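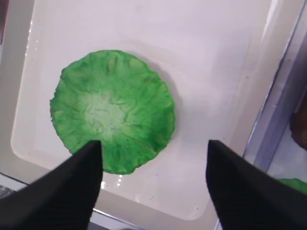

Wemisard Cell: Setup and Maintenance of a Two-Finger Produce Handling Station
Student project report, Gadbridge Technical College, Automation Lab
Submitted in May

1. Purpose

The Wemisard cell is a single arm with a parallel gripper and a wrist camera, used in the second-year course for pick-and-place of light food items. When our group took it over, the fingers no longer met evenly at the tips and the camera calibration had been lost in a controller update. The task was to restore the cell, write a setup procedure, and define a maintenance interval.

2. Gripper

The gripper has 2 black fingers on a common lead screw. With the jaws commanded closed, a feeler gauge passed between the tips but not between the bases. The fault was traced to the left finger mount, where one dowel pin was worn and the finger could rotate under load. Both pins were replaced with parts from Unnithan and the mounting screws retorqued in a cross pattern. The right mount was opened as well and found to be in order.

The closed position was then taught again. The old value is still in the backup file and must not be restored, as it drives the tips past contact and stalls the motor.

3. Wrist camera

The camera bracket was cleaned and refitted against its stop. Focus was locked at working height. Calibration used the printed checkerboard at several tilts, with the room lights on and the blinds down. Runs with the blinds open gave a larger error near the bright side of the table and were discarded.

Reflections remain the main source of bad detections. Clear plastic on a white table has little contrast, and both water and metal rims return highlights that the segmentation step can read as edges. Lowering the exposure helped with the rims. It did not help with the clear plastic, so holder positions are taught by hand.

4. Work area

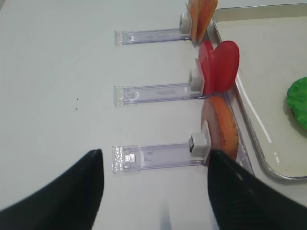 How often does the closed position of the gripper need to be taught again?
Every 2000 cycles, and after any work on the finger mounts. The cycle counter is on the service page of the controller and is reset by hand.

Holders are set parallel to each other, with the gap between them wide enough for an open finger. The approach is from above with the jaws open. A finger that comes down on a holder pushes it out of line, and every taught point after that is wrong. If a holder has moved, stop the program, realign it and run the touch check before continuing.

The tray is located separately. Leaf items are picked near the rim at reduced force - the full-force setting tears them.

5. Routine care

Start of session: wipe the fingers, check the camera window for splashes, home the arm, run the touch check.
End of session: dry the fingers and the tray area, park the arm, save the log.
Every 2000 cycles: check the pins for play, clean and grease the lead screw, teach the closed position.

Grease goes on the screw only. On an earlier service it had been applied to the finger guides too, where it collected debris and made the jaws slow to open.

6. Remaining problems

The cable to the wrist camera is short and pulls tight when the last joint is turned fully. A longer one has been ordered through the Gillport campus. Until it is fitted, the joint limit stays at the reduced value in the setup file. Force feedback drifts during the first minutes after power-on, and we did not find the cause.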